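Home Care for Student Violins and Violas

Workshop notes, sheet 3328. Prepared by Nermin Ekinci for families renting or buying through Skestdale.

These notes cover routine work that can be done at home on full-size and fractional violins and violas. They do not cover cracks, open seams, loose necks, worn fingerboards or soundpost work. Those jobs go to a repairer.

Daily wipe-down

Rosin dust left on the top bonds with the varnish over time and becomes difficult to remove. Wipe the strings, the fingerboard and the area between the bridge and the end of the fingerboard after each playing session. Use a dry, washed cotton cloth. Keep a second cloth for the neck and chin rest, where the residue is skin oil. A cloth used for rosin should not be used anywhere else on the instrument, and should be washed without fabric softener.

Do not use furniture polish, window cleaner, alcohol or water on varnish. Alcohol dissolves most violin varnishes on contact. It can be used on strings only by someone who has covered the whole top first, and even then a dry cloth usually does the job.

Where to put the instrument down

The case is the correct place. A chair, a bed and a piano lid are the usual locations of accidents we see. If the instrument has to go on a hard surface for string work, put down a folded bath towel, place the instrument on its back, and support the neck with a second, smaller towel. Kitchen counters are at a convenient height for this, provided they have been dried and cleared of crumbs. Stone tops are hard enough to chip a scroll or an edge, so the towel should extend well past both ends of the instrument.
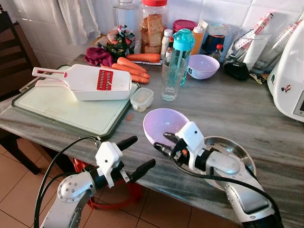 Marble counter with a cutting board and grater at the left.

Keep the work away from the stove and the sink. Hide glue, used in nearly all seams, softens with heat and moisture, and a seam can open without any visible impact.

Humidity

Wood moves across the grain as it takes up or loses water. In heated rooms, from December until the heating is turned off, the air in most houses is too dry for a carved top. Signs of dryness are pegs that slip, a lower string height, a buzz on one or two notes, and sharp fingerboard edges. Signs of excess damp are pegs that stick, high strings and a dull response.

Put a small digital hygrometer in the case. Check it against a second one if the reading looks doubtful, as cheap units differ from each other. A case humidifier or a two-way humidity packet will correct a dry case if the case is kept closed. Tube humidifiers that hang inside the f-hole must be wrung out and wiped dry on the outside before use. A dripping tube causes more damage than dry air.

After bringing an instrument in from a cold car, leave the case closed for 30 minutes before opening it.

Changing strings

Change one string at a time. Taking all four off at once removes the load from the bridge and the soundpost, and the post may fall.

Order of work: loosen the old string at the peg and unhook it at the tailpiece. Rub a soft graphite pencil in the nut groove and the bridge groove. Hook the new string at the tailpiece or fine tuner, bring it over the bridge and nut, and feed the plain end through the hole in the peg. Wind so that the turns travel toward the wide side of the pegbox and lie next to each other without crossing. The last turn should sit close to the pegbox wall and should not be jammed against it.

As the string comes up to pitch, it pulls the top of the bridge toward the fingerboard. Stop two or three times and look at the bridge from the side. The face on the tailpiece side should stand square to the top. To correct a lean, rest both hands on the instrument, hold the upper corners of the bridge between thumbs and forefingers, and move it in small steps.

Note the date of the change on a card in the case pocket. A student practicing daily will need a new set at least once a year. The E goes first. Discoloration, roughness under the finger and false fifths are all grounds for replacement.

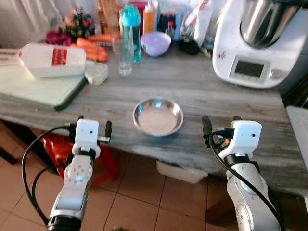

Photo: Rónán Horgan

Pegs

A slipping peg has either lost its grip from dryness or is glazed from too little compound. Push the peg inward gently while turning. If it still slips, slacken the string, draw the peg out and look at the two shiny bands where it bears on the pegbox. Apply a thin film of peg compound to each band, reinsert, and turn several full rotations to spread it. Chalk is sometimes suggested. It is abrasive, and repeated use wears the hole out of round.

A sticking peg takes the same treatment. Do not use pliers on the head. If a peg cannot be moved by hand, leave it for the repairer.

Zimton and similar planetary pegs contain gears and need no compound. Do not pull them out. If one feels loose, turn it while pressing inward, following the maker's sheet.

Rosin

New rosin cakes have a glossy surface that deposits very little on the hair. Scuff the face lightly with a piece of 1000 grit paper, using a few short strokes, and blow off the dust outdoors. Draw the bow across slowly with even pressure and rotate the cake between sessions so that it does not wear into a groove. Four or five strokes before playing are enough for a bow that is in regular use. White powder collecting on the top under the bridge means too much is being applied.

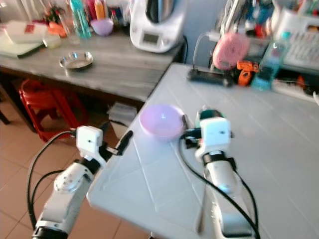

How often should a bow be rehaired if the student plays only on school days?

Once a year is adequate for most students on that schedule. Rehair sooner if the hair on the playing side has thinned, if it no longer takes rosin, or if the screw has to be turned much further than before to reach playing tension.

Bow storage

Loosen the hair until it just goes slack along the stick. Leaving a bow at tension takes the camber out of the wood, and the repair costs more than most student bows are worth. Do not touch the hair. If strands break, cut them close to the tip and the frog with small scissors. Pulling them loosens the plugs.

Hair breaking in large numbers along one side while the bow is in its case is a sign of bow mites. Vacuum the case with a brush nozzle, leave it open in daylight, and have the bow rehaired before it goes back in.

Chin rests and small hardware

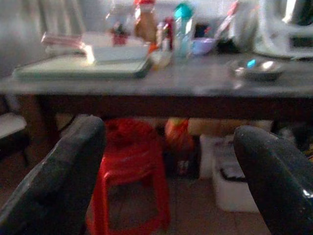
Chin rest clamps work loose through normal playing and should be checked monthly. Use a proper chin rest key and insert it only as far as the barrel hole. A key pushed too far scores the rib. Tighten until the rest does not shift under a light sideways push, then stop. If the rest comes off completely, check that the cork on both contact faces is intact. Put the barrels, feet and cork pieces straight into something with a rim before doing anything else. A large flat tray like the pale green one on the table is suitable, and leaves enough of a long tabletop free for the towel and the instrument. Fine tuner screws should be backed out before they reach the end of their travel, as a tuner lever at its lowest position can gouge the top.

Shoulder rest feet have rubber tubing that hardens and splits. Replace it as soon as bare metal shows. Tubing is sold by length, and one short piece does both ends.

When to stop

Bring the instrument in if there is a rattle that persists with the fine tuners and chin rest tightened, if the soundpost has fallen (slacken all strings first), or if a knuckle tapped lightly along the edge produces a loose sound at any point. Do not glue anything. Household glues have to be removed before a seam can be closed properly, and some wood comes off with them.

Repairs can be left at the Skestdale counter or at the Pletodbridge pickup point. Label the case inside and out. Bows are logged separately from instruments, so put a name tag on the bow as well.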